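Practice Table

The hands lived in the computer for the whole of November, and I lived in the garage next to the computer.

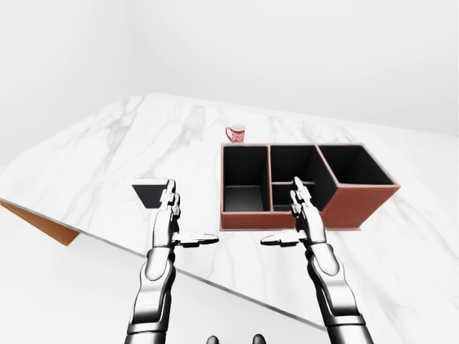

Both hands at the marble table, tray on the left, organizer on the right.

I'd named the build Flestix, after a word I typed wrong and liked. The real arms were still a heap of parts on my bench at Pullstead, the shared shop over the tire place, and my share of the rent there was 200 a month, so I was in a hurry. But you don't let new hands loose on real cups – not after what the old ones did to the shop coffee pot!

So I made them a room. White walls, a marble table I could never afford, a leather organizer, a mug with a red handle (my grandmother had one like it, and I spent a whole evening on that pattern when I should have been fixing the thumbs). Then I set up 2000 tries at the little black tray and went to bed.

I woke at 2 and went out in my socks to look. The fan was humming. Try 18 was on the screen and the left hand was up by the tray, fingers straight, and I caught myself holding my own hand the same way, thumb out, in the cold.

"Go on," I told it.

I pulled the paint stool over and found a blanket that smelled like lawn mower. Try 19 started. I figured I'd stay for one more, maybe two, and then go back in.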